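Anyone else had the arms come in on their packing line? What changed for you?

Board: Shop Floor and Warehouse > Work Talk

tealeaf_Yolanda
Wednesday, 7.40 pm

Evening all. Long-time reader, and I don't post much, so bear with me if I ramble (my sister says I can't order a sandwich in under ten minutes).

I've been on gift packing at Lellano for nine years. It's a small place, mostly stationery sets and craft kits, and until last spring it was all hands. Then the firm signed up with Hurodar and now we have pairs of small arms doing the sorting of little parts into trays, and those of us who used to do it are "cell minders". We clear jams, we top up the pieces, and we do the teaching when a new kit comes in, where you sit and guide the arms through it over and over. I did 26 goes at one tray in April and dreamt about it!

I don't hate it, I should say that. My wrists are so much better. But the bench used to be six of us sat round talking all day, and now I'm on my own between two cells with ear defenders on, and I do miss the natter terribly. Is it like this everywhere?

Yolanda Usuga, Lellano packing

gravyboat_len
8.05 pm

Hello Yolanda, and welcome out of the shadows. We had ours put in at Trararus two winters back and I could have written your post. The pay went up one grade for minding, which I was glad of, but the shift pattern changed as well and that's what did for the social side. Breaks are staggered now so that somebody is always by the cells. I used to have my dinner with the same four people every day, and these days I see one of them in the car park.

Ask for a shared break. We did, it took a good deal of pestering, and we got one a week.

pallet_queen
8.22 pm

I'm going to be the grump, sorry. Better wrists are lovely but how many of the six are still there? On our site the minders were told their jobs were safe and the agency staff just stopped being rung. People forget to count them.

tealeaf_Yolanda
8.31 pm

No, you're quite right to ask. Four of us are still in packing, one went over to goods-in and likes it, and one took her retirement a bit sooner than she'd planned. We hadn't any agency on that bench, but I take the point about other places.

Muchen_S
9.02 pm

I work on the other side of this, setting up cells (not for Hurodar, before anybody throws a bun at me), and I'd gently disagree with pallet_queen that it always goes one way. At the last site I did, a toy firm called Li, they had over 805 orders waiting and couldn't get people to stay on the bench past a month. The two ladies who took on the teaching are now the ones the engineers ring up when a pick goes wrong, because they know how a soft piece behaves when you squeeze it and we don't.

I wrote up a bit about it for our works newsletter and I'll paste it in, as it bears on what Yolanda says about teaching.

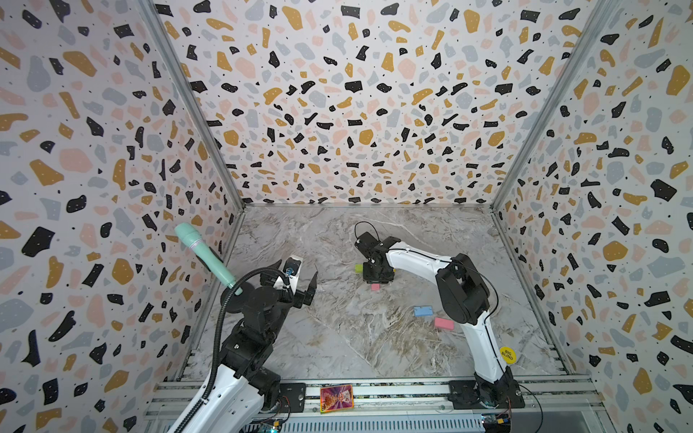 Words: Muchen Shen, cell setting-up

A day of teaching starts with small blocks on the marble-patterned top and an arm on either side. One gripper goes down over the green block while the other waits with its jaws open, and the person teaching has to think about both at once. It is tiring in a different way from packing. Most people want a rest well before the hour is up, and they should have it. We now plan for two people to share each teaching day, taking turns, and the one resting keeps the notes. They chat, too, and I've come to think the chat is how the tricks get passed along.

End of paste. Yolanda, I'd ask your supervisor about pairing up for the teaching. It costs them a bit of time and it would give you your natter back, for those days anyway.

pallet_queen
9.15 pm

Fair enough, and I like the pairing idea. I'd still want it in writing. "We now plan for" has a way of fading once the next busy spell comes.

gravyboat_len
9.19 pm

Somebody has put a BIG BLIND sticker on that right-hand arm, I see. Ours is called Maureen.

tealeaf_Yolanda
9.48 pm

Oh, thank you all, I feel ever so much better for having asked. Muchen, I'm going to print your piece and leave it on our supervisor's desk with a biscuit on top. We've a new kit due and I'll ask for Bev to come back over from goods-in to share it with me, if they'll spare her. Will let you know how I get on. Len, is your shared break paid or unpaid?

gravyboat_len
9.55 pm

Paid, twenty minutes. Don't let them tell you otherwise!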